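# preleo-recipes

My family's handwritten recipes, typed up one at a time and kept as plain text. I started in April and I'm still going!
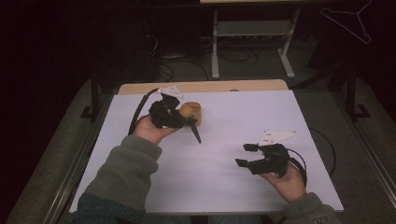
Sieglinde Stüber wrote to ask why the plum cake turns up twice, once under P and once under Z. Because there were two plum cakes, Sieglinde, and they had a proper feud going! The P one is my gran's (more butter, no cinnamon) and the Z one is my great-aunt's, who called it Zwetschgenkuchen and wouldn't answer to anything else. I've left both in and I'm not picking a side.

## What's in it

There are 226 recipes so far, in 11 folders. Each one is a Markdown file with the name at the top, then the ingredients, then the method as it was written, moans and all. I've kept the odd spellings wherever I could still tell what was meant.

- `verner/` – everything out of the green Verner notebook, mostly baking
- `heiskanen/` – the Heiskanen side: fish, rye bread, a lot of soup
- `scraps/` – backs of envelopes, mainly jam

## Things to watch for

Ounces and grams are all over the place. If a file says `units: mixed` then I haven't dared touch it yet. "A cup" in the Verner files means one particular blue cup, which got broken years ago, so I've gone with 200 ml and hoped for the best (the scones come out fine, the dumplings are a bit stodgy).

Oven temperatures are mostly "hot" or "not too hot". I've only put a number in where I've baked the thing myself.

Two files are half finished: the pickled herring, where the second page is missing, and a ginger loaf with no flour in it.

## Using it

Cook from it, copy it, change it – I'd love to hear how you get on. Corrections are welcome, especially if you can read my great-aunt's sevens.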